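Darkton open day, quick notes before I forget it all

Thursday, August 4, 2022

Left the house late, got to Darkton with 5 minutes to spare before the gates opened. Parking is in the field behind the old grain store, no charge, bring shoes you don't care about. The open day is the paper mill, the Popescu bakery next door and the craft building, all on one wristband.

Did the mill first. Good call. Line was out the door by the time we left. Very loud in the pulp room, they hand out ear plugs but the kids' size had run out. You walk along a raised path over the vats and then down to the drying floor, which is hot and smells like wet cardboard. My daughter's favorite part was the cutter. Mine was the old order book in the hallway, open to order no. 2689, writing paper for a hotel in Provside. Lovely handwriting. Would of liked longer there but the tour moves fast, 90 people per slot is too many for those stairs.

Popescu's next. You watch the ovens through a window, then there's a counter. Seeded rolls sold out, got the plum cake instead. No regrets. Cash only!! The nearest machine is back at the gas station.

Craft building after lunch. Smaller than it was in June but calmer, and little ones can sit down and get on with things. 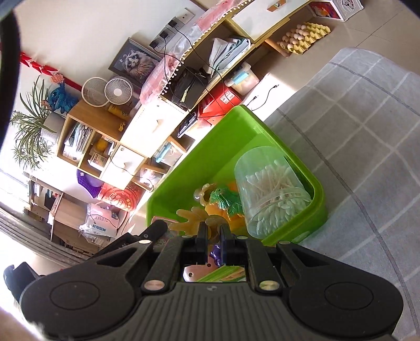 Green tray on the floor, cotton swabs and a few toys.

We stayed in there longer than planned. Then the shuttle to Arenora to see the weir, every half hour in theory. Ours was late and standing room only. The weir itself is pretty, nice path on the far side, no shade at all. Take water. There's one bench and it was taken the whole time.

Back at the car by 6. Gates close then so dont leave the gift shop till last like we did, they were already pulling the shutter down. Wanted a pack of the cream envelopes. Will see if they do mail order.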